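我先说一下这是个什么活儿，免得你看到一半才发现不对路：我在做一款待办和提醒类的手机应用，名字叫 Prurkell，现在要换一套全新的同步和备份机制，想找一批人来试用，顺便再招一个兼职的中文文档编辑。两件事写在一个帖子里，你对哪个感兴趣就看哪段，两个都想报也完全可以！

## 先讲讲 Prurkell 是怎么回事

我自己是个重度提醒用户。买菜、交水电费、给猫驱虫、下周要回的邮件，全都往里面记，记到后来换手机成了一件让我手心冒汗的事。旧手机里的列表导过来以后，重复提醒变成了单次提醒，带子任务的条目散了一地，有几条还跑到了错误的时区里（凌晨三点提醒我去取干洗的衣服，谢谢啊）。

所以最早的 Prurkell 就是给我自己写的一个小工具，专门把提醒列表完整地导出来、存好、再原样放回去。后来朋友们也要用，再后来就成了现在这个样子，有列表、有标签、有到点提醒，也能从别的应用里导入。备份还是我最在意的那一块，这次要试的也正是它。

新机制内部叫 Timbridge。旧办法是每次把整个列表打包存一份，列表一长就慢得要命；Timbridge 只记录你改了什么，恢复的时候可以挑某一个列表，甚至某一条提醒，退回到早先的样子。我自己那份测试数据里有 618 条提醒，又有重复又有附件又有子任务，跑得挺顺的。可是我一个人的习惯毕竟太单一了，特别需要看看别人的列表长什么样、会在哪里出毛病。

## 第一件事：招试用者

想招 100 位。要求不高，我一条条说：

- 平时真的在用某种提醒或待办应用，哪个牌子都行，纸质本子爱好者这次先抱歉了
- 手上有 2 台设备可以登录同一个账号，手机加平板、手机加电脑、新旧两部手机都可以
- 列表里最好有点“陈年老货”，比如一直没勾掉的、改过好多次时间的、标题里塞满表情符号的
- 能用中文把问题说清楚，截图附上更好
- 愿意在试用期间照常过日子，别为了测试专门编一堆假任务，那种数据太整齐了，查不出毛病来

试用从 11 月开始。你要做的事大致是：装好测试版，把原来的提醒导进来，正常用；中间我会发几次小任务，比如“在飞行模式下改一条提醒，再到另一台设备上看看”，或者“删掉一个列表再把它找回来”。做完填一份很短的表，没遇到问题也请填一下，“一切正常”对我同样有用。

请一定先给自己原来的数据留一份备份！测试版就是测试版，我会尽力，但你那份重要日程别只放在我这儿。怎么备份，报名通过后会收到一份带步骤的说明，跟着做就行。

至于隐私，标题和备注的内容默认不上传到我这边，出错报告里只有操作类型和时间。如果某个问题非得看具体内容才能查，我会单独问你，你说不行就不行。

试用者的回报：正式版上线以后永久使用全部功能，不收费。另外，谁报的问题最后被修好了，更新说明里会写上谁的昵称（不想露面的可以选匿名）。

## 第二件事：招一位兼职文档编辑

这个岗位我找得有点着急。Prurkell 的帮助中心现在有 38 篇文章，写的时间有早有晚，语气也一会儿像说明书一会儿像聊天，有些截图还停留在很老的界面上。我想找一个人和我一起把它们理顺，再把 Timbridge 这部分的新文章写出来。
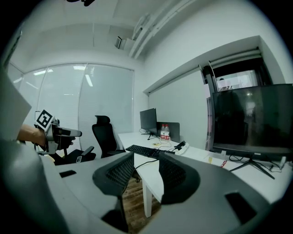

工作主要是远程做，时间你自己排，每周对一次稿子就好。想当面聊的话也可以来 Rinbridge 工作室，黑色的办公椅，头枕挺高，带扶手，坐着改一下午稿子应该没什么问题。我个人的习惯是上午写、下午改，晚上十点以后不看消息，也不会在那个点给你发消息，这一条写出来算是我的承诺哈哈。如果你是夜猫子，尽管半夜交稿，我第二天再回。

具体要干的活儿：

1. 通读现有的帮助文章，标出过时的、重复的、看了等于没看的
2. 统一用词。现在“列表”“清单”“分组”三个词混着用，我自己看了都头大
3. 给 Timbridge 写新文章，从“第一次开启备份”一直写到“换手机之后怎么恢复”
4. 把试用者反复问到的问题整理成问答
5. 重新截图，配好说明文字

我希望你是这样的人：

能把一个操作步骤写得让没耐心的人也看得下去。会自己动手试，不会照着我的口述就写（我口述经常漏步骤，特别是“先退出登录”这种，漏过不止一次）。对标点和空格有一点点强迫症，中英文混排的时候知道该怎么处理。会用 Markdown，会一点版本管理更好，不会也没关系，我们的编辑后台叫 Cao，网页上就能改，点几下就能提交，上手很快。

不要求学历，不要求做过软件行业。以前写过菜谱、维修手册、社区通知、游戏攻略，我都很想看！

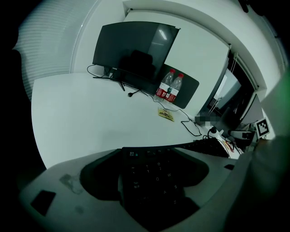

*键盘和显示器，写文档的日常装备*

报酬按篇计算，改旧文章和写新文章是两个价，截图另算，详细的价目表在第一次聊天之前就发给你，看完觉得不合适直接说就行，不用客气。试稿也付钱，不管最后有没有合作成。

## 怎么报名

报试用的，在本页底部的表单里选“试用者”，填上你现在用的提醒应用、两台设备的型号和系统版本，再写一件你用提醒应用时最恼火的事。最后这一题我会逐条认真读，写长写短都随意。

报编辑的，选“文档编辑”，附上两样东西：

- 一篇你写过的、教别人做某件事的文字，题材不限
- 一小段改稿：随便挑一篇我们现有的帮助文章，改其中一段，并告诉我为什么这么改

简历有就附上，没有就算了，写几句自我介绍也行。

## 几个常被问到的事

**我只有一台手机，能报试用吗？** 这一轮不行，下一轮会测单机恢复，可以先在表单里勾“下一轮通知我”。

**中途不想试了怎么办？** 随时可以退出，在设置里点“离开测试”，导出你的数据再卸载就好，不用跟我解释。

**人在国外可以吗？** 可以，太可以了，跨时区的提醒正是我最担心的部分。

**试用者和编辑能同时当吗？** 能，两张表各填一份，麻烦你了。

**多久有回音？** 试用名额收满就统一发通知；编辑这边我看一份回一份，没选上的也会回信。

报名入口在 11 月试用开始前一直开着，试用名额满了会提前关，编辑岗位招到人就撤下来。表单要是打不开，换个浏览器再试一次，还不行就在本页下面留言，我每天下午会上来看。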